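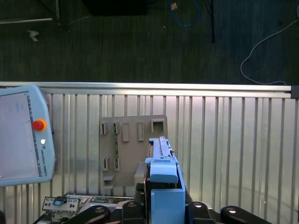 Lukden Bench Cell Safety and Practice Kit

For small teams running one collaborative arm on repair, teardown and electronics work
Sold and supported by Plandham
Page last revised Oct 12, 2020

If you have bought a robot arm in the last few years, you will know that it comes with a thick manual and that the manual is mostly about the arm. It has much less to say about your bench, your gripper, the parts you hand to it, or the person who leans in to pick up a dropped screw. That is the gap we put the Lukden kit together to fill, and we have tried to write everything in it the way we would explain it to a friend over the bench.

The kit follows the general thinking of ISO 12100 on risk assessment, ISO 10218 on industrial robots and ISO/TS 15066 on collaborative work. It doesn't replace any of them, and buying it won't make your cell compliant (we wish it were that easy!). What it will do is get you to a written, dated assessment that your own safety person can read, argue with and sign.

What comes in the box

Bench Cell Handbook, 100 pages, spiral bound so it lies flat
Risk assessment workbook, with 30 task sheets to fill in
2 laminated start-of-shift cards
9 lockout tags with ties
Floor and bench marking tape, yellow

Rules for the bench

The handbook begins with the bench itself, and we would ask you to read that part even if you have been doing this for years. Keep the teach pendant where the operator can reach its stop button without stretching across the arm's path. Keep cables out of the working area, and give the wrist enough slack for its full turn. Fixture plates should be fastened down or held so firmly that a bump from the gripper won't shift them.

Then there is the matter of the gripper. People often assess the arm and forget what is bolted to the end of it, yet the fingers are usually the narrowest and hardest thing that could meet a hand. The workbook has a separate sheet for each set of fingers you use – please do fill in a new one when you change them, even for an afternoon.

Rules for open computers

This chapter was new in September, and it came from customers who use their arms on desktop machines. A tower with its side panel off is a crowded place to put a gripper. Loops of power wire can catch on a finger, drive cages leave little room to turn, and an exposed processor or memory slot will not forgive a careless approach.

Unplug the machine from the wall before it goes anywhere near the arm, and tag the lead. Leave the power supply closed at all times. Ground the chassis, and ask your gripper supplier whether the fingertips are safe for static-sensitive parts. Teach the entry and exit moves at reduced speed, coming straight down where you can, and set your force limits for the most delicate part within reach. If a person has to put a hand in to free a wire, the arm is stopped first, every single time.

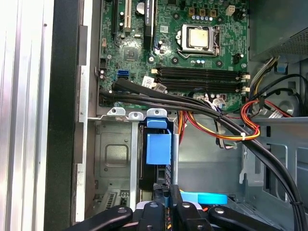
Which edition do I need?

The Lukden Standard suits a single arm with one operator. The Lukden Shared adds sign-on sheets for rooms where several people take turns, along with a longer chapter on handing over between shifts. Both come in the Caltoten binder, or loose if you already keep a safety file of your own.

Support and updates

Changed pages are mailed free for as long as you own the kit, provided you send back the card inside the front cover. Should you want a second pair of eyes on your finished workbook, our partners at Mwakalinga offer a paid review by mail and will return it with notes in the margins. They are kind but thorough, so leave yourself time to make changes before your start date.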